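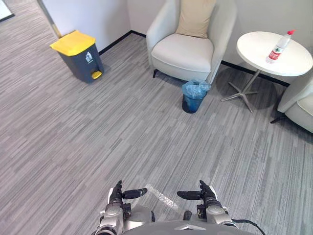
3. The lounge corner and its litter

Readers who have spent any length of time in a shared office will already know the kind of place we mean. There is a round table, an armchair, a stretch of white wall with a black baseboard, and a gray striped carpet that takes up most of what you see when you look down (Figure 2). People come in with a sandwich or a parcel, sit a while, and go back to their desks. What they leave behind is the subject of this section, and we hope we may be forgiven for going into it at some length, as it is a subject we have all grown rather fond of.

We kept a diary of the lounge corner on the upper floor of the Kincaid building from the end of winter through June. Wilma Coppens wrote most of the entries, usually at the close of the afternoon, and Pirmin Mayrhofer went over them afterward and sorted the finds by material. By the end we had 700 entries, of which 300 concerned thin plastic of one sort or another: wrap, sleeves, torn bags, the film from around a new box of tea. Paper made up the greater part of the remainder. Food was rarer than any of us had guessed, and Wilma, who had predicted crumbs by the bucket, took this with very good grace.

Clear wrap deserves a few words of its own. It weighs next to nothing and drifts off a table when somebody stands up, and once it has landed it is surprisingly hard to notice against a carpet with light and medium gray streaks running through it. A napkin shows up from the doorway. A crumpled strip of wrap may give itself away only by the shine on its creases, and our diary has several entries in which the same piece was plainly walked past all day long (Wilma had taken to drawing its outline in the margin, so we can be fairly sure it was the same piece). 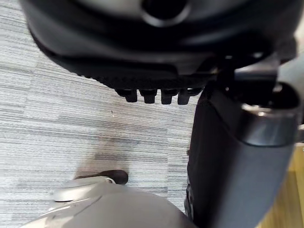
We had gone in with the idea that distance to the bin would explain nearly everything, and we should admit that it explained a good deal less than we wanted it to. The bin in this corner is hard to miss, with its dark gray body, its bright yellow lid and the yellow pedal at the front, and it stands close to the wall where the wall turns. Most of our finds lay within a few easy steps of it. Fionnuala Ó Dubhghaill, who read an early draft for us, suggested that we ask people what they had seen instead of what they had done, and that turned out to be much the better question. Those we talked to were quite willing to pick up a thing once they had noticed it; they simply hadn't noticed it, or had taken it for part of the carpet.

Figure 2. The lounge corner: striped carpet with a strip of clear wrap, and the pedal bin near the wall.
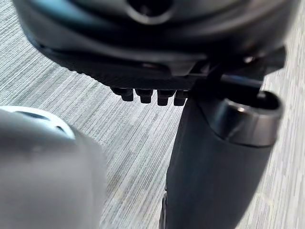
Ukar Papers on Shared Workspaces, Vol. 4

The carpet itself plays a larger part than we had allowed for. Its pile is low, so wrap rests on top and can be lifted with two fingers, and our cleaners told us they would far sooner deal with this floor than with the deep, shaggy one that used to be in the Pluvent reading room. The streaks are another matter. They were chosen, we understand, to hide wear between cleanings, and they hide other things just as kindly. Gus Whitfield has proposed a plain border of carpet beneath the table, and we should very much like to see it tried before any money is spent on a second bin.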